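Proyecto Edari: percepción desde cámara de cabeza para robots de asistencia en oficina
Informe de avance al organismo financiador
12 de julio de 2021

Durante el periodo cubierto por este informe, el equipo de Prudstead ha completado la segunda fase del plan de trabajo, dedicada a la estimación de la postura y la atención de personas sentadas ante un escritorio. El corpus alcanza 300 secuencias anotadas, conforme a lo previsto en la memoria técnica.

El método propuesto combina 2 módulos. El primero, Paton, separa a la persona del mobiliario cercano; el segundo, Sikder, estima la orientación de la cabeza y la posición de las manos. Se ha prestado especial atención a las vistas con oclusión parcial y a los interiores con fachada acristalada, donde la luz exterior reducía la fiabilidad de la versión entregada en marzo.
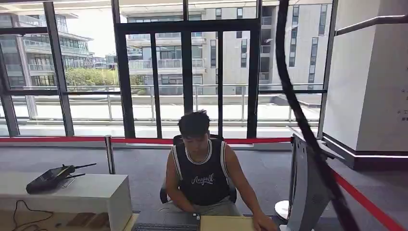 Figura 1. Persona sentada ante un ordenador portátil, con la mirada dirigida hacia el equipo. Un cable grueso cruza el primer plano.

En el conjunto de validación, el sistema clasifica correctamente la dirección de la atención en el 80 % de las secuencias. Los errores se concentran en los casos en que una mano queda oculta tras un objeto del escritorio. La revisión de las anotaciones, coordinada por Iresha Munasinghe, ha concluido sin incidencias.

Queda pendiente la integración de ambos módulos en el controlador de a bordo, retrasada 2 semanas respecto al calendario aprobado. El retraso no modifica el presupuesto. Se solicita autorización para trasladar la entrega correspondiente al siguiente periodo de justificación.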